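**Kindatau opens equipment planning service for garment handling**

9/15/21

Kindatau, which runs linen and clothing services for small hospitals and care homes, has started a planning service for operators weighing up their first two-arm handling cell. The fee is $952 per site and covers a floor survey, a power check and a written budget.
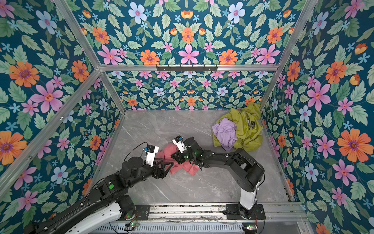 Most quotes list the arms and leave out the rest. Kindatau's budget sheet has separate lines for rails, grippers, wrist cameras, the enclosure, spare parts and staff training. Freight is listed on its own, as it varies a great deal for regional sites.
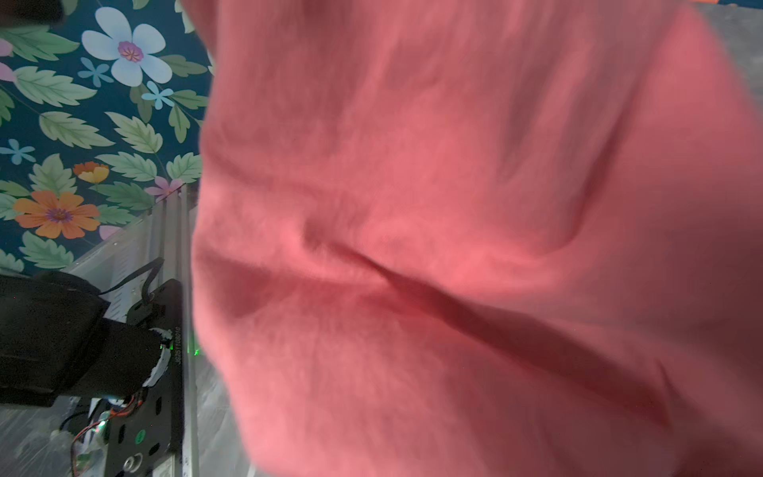 *Coral-pink fabric close to the gripper, seen from a wrist camera.*

"Buyers ask us what an arm costs," said Roswitha Gisler, head of planning. "We'd like them to ask what the cell costs over 3 years, with somebody paid to look after it."
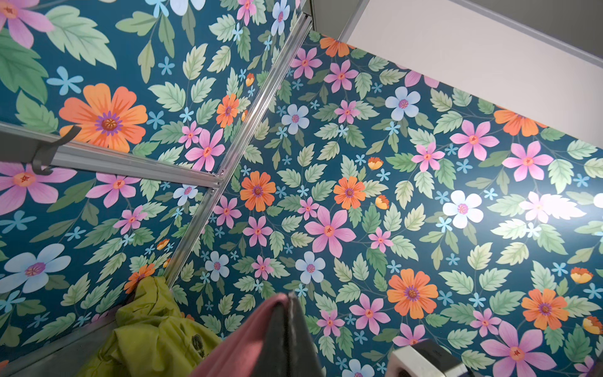

*Patterned wall panels and aluminum rails inside the enclosure.*

Site visits take one day. Operators are asked to have floor plans and a list of common garment types ready, and the written budget follows within eight working days. Leasing figures can be included on request. 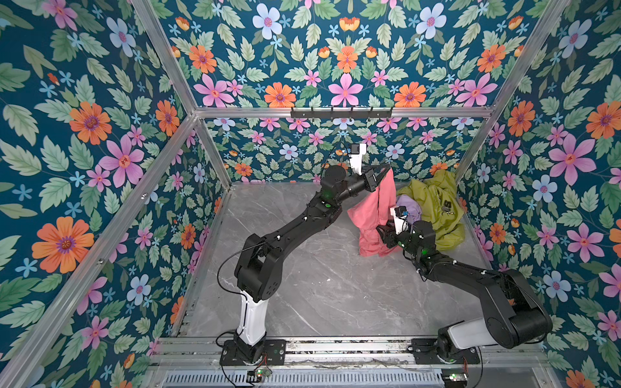 The first 50 places are open to operators of any size. Sultana Linen and Gullel Care have already booked. Bookings close in December and can be made through any Kindatau office, where a sample budget sheet is also available.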